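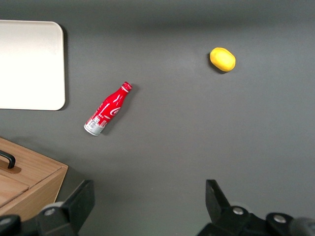

Clearing a table gets so much easier once you have two helpers on it: a shallow tray and a small set of drawers. I've used this method in my kitchen, in my craft corner and at my mother-in-law's place in Plikdale, and I still get a little thrill every time the bare tabletop comes back! The things that slow people down are usually the odd ones, like a red Coca-Cola bottle lying on its side with a little yellow something a hand's width or two away. They don't match, they don't belong together, and so they stay put for weeks. Both of them get a spot by the end of this page.

## What you'll need

- A tray with rounded corners and a low rim (a plain white one is great, because you can see right away what's still on it)
- A small cabinet with two drawers, or two boxes that stack
- A soft cloth
- A bag for recycling
- A timer, if you like timers (I love them)

I got my first drawer cabinet secondhand from Gyula Pap, who was clearing out his workshop on Hajdu Street and threw in a bag of felt pads. Stick pads on the bottom corners if yours doesn't have any. Dark tabletops show scratches like crazy.

## Step 1: Place the cabinet first

Put the cabinet toward the back of the table and turn it a bit so the drawers face the spot where you usually stand or sit. Open both drawers all the way. If they bump into a wall, a lamp or your own elbow, shift the cabinet now, while it's still light.

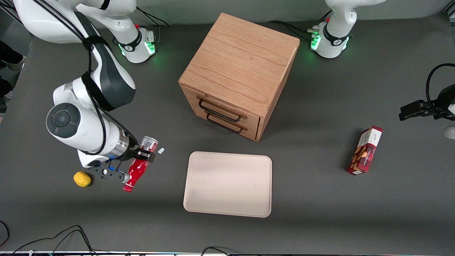
*Cabinet toward the back, drawers angled out, empty tray in front.*

I like bar handles for this. You can hook one finger under them when your other hand is full, and the black metal ones look so good against light oak-colored wood. Knobs work too, of course.

## Step 2: Give the tray its parking space

The tray goes in front of the cabinet or off to one side, wherever you can reach it without stretching. Leave enough room for the lower drawer to slide out over the table. I got this wrong the first three times and kept shoving the tray off the edge with the drawer.

Start with the tray empty. It's a stopover, and if it already holds keys and old receipts you'll just be piling new stuff on old stuff.

## Step 3: Sort by hand, one thing at a time

Set the timer for 13 minutes. Pick up the item closest to you and decide:

1. **Trash or recycling.** Straight into the bag. Unscrew bottle caps and check your local rules on whether they go in loose.
2. **Used every day.** Top drawer.
3. **Used now and then.** Bottom drawer.
4. **Lives in another room.** On the tray.
5. **No idea.** Also on the tray, but at the far end.

Bottles deserve a special mention. Stand them up or lay them on the tray, where the rim will stop them from rolling. If you're keeping one as a vase or just for its color (I totally get it, red looks wonderful on a gray table), rinse it and let it drain upside down before it goes on a shelf.

Sponges go on the tray too, never in a drawer. Even one that feels dry can leave a musty smell in the wood — ask me about my Cemora tea towels sometime.

## Step 4: Wipe, then carry

With the table clear, wipe it with a slightly damp cloth and go over it again with a dry one. Lift the cabinet and wipe under it. Small scraps and stray caps love to hide along the edges, so run your hand along there as well.

Now pick up the tray and do one loop through the house, dropping things off as you go. When the tray is empty, bring it back to its parking space. Please don't skip that part, or the tray turns up in the hallway in January with mail on it.

## If the drawers fill up too fast

Montri Kaewmanee from our Loston swap group keeps his bottom drawer on a four-week rule: anything he hasn't touched goes into the swap box. I'm softer than that and give things until the next season. Try cutting a cereal box into low dividers first, though. It takes a few minutes and you'll fit a surprising amount more in there.

Next I'm doing the same setup on the sewing table, with a deeper tray for the fabric scraps.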